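Nurbridge Black Backdrop Cloth, with clamps

Back in stock as of April. Plain black fabric for booths, product tables, school plays, small sets. Drapes over whatever frame you already have (frame NOT included, please read before ordering, we get emails). Comes with 5 clamps, mixed sizes.

Goes up fast. Throw it over, pull the sides, clamp. Two people is easier. Letters and signs pin straight to the front, card or foam both fine, use short pins.
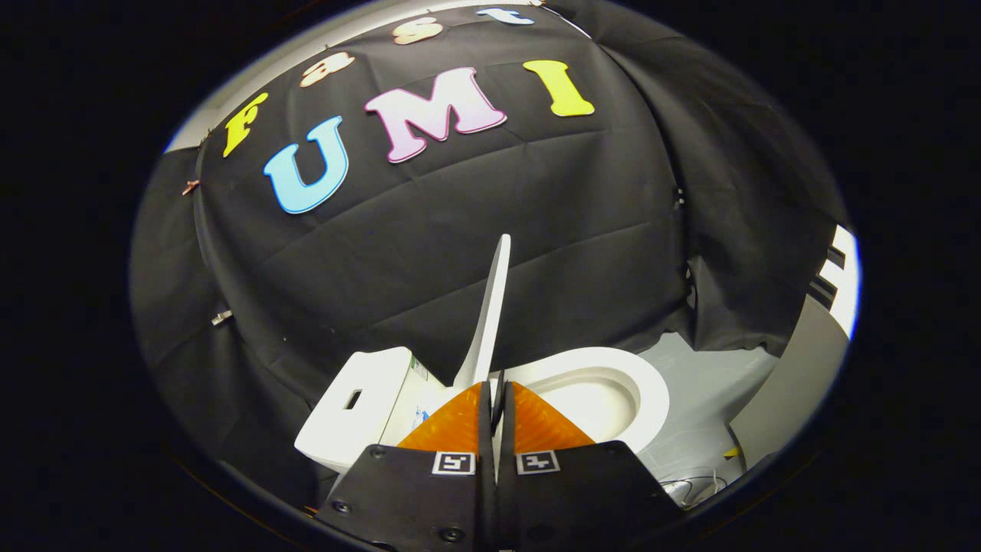

Creases. Yes it ships folded so you will get some. Steamer on low from the back, or hang it overnight and most drop out on there own. Do not iron direct, it goes shiny. The wide size has a seam across, hang it so the seam runs sideways and keep your lettering above it.

Lint roller before you open the doors. Black shows everthing.

Clamps: bigger ones for the sides, small ones for up top. Spare clamps sold separately, bag of 21, see the Plistell page.

Wash cold, hang dry. No bleach, no dryer.

Over 1000 sold through the old store, same cloth, new bag. Orders in before 2 pm go out same day. Returns ok if unpinned and still in the bag. Wide size low right now, more coming, no date yet.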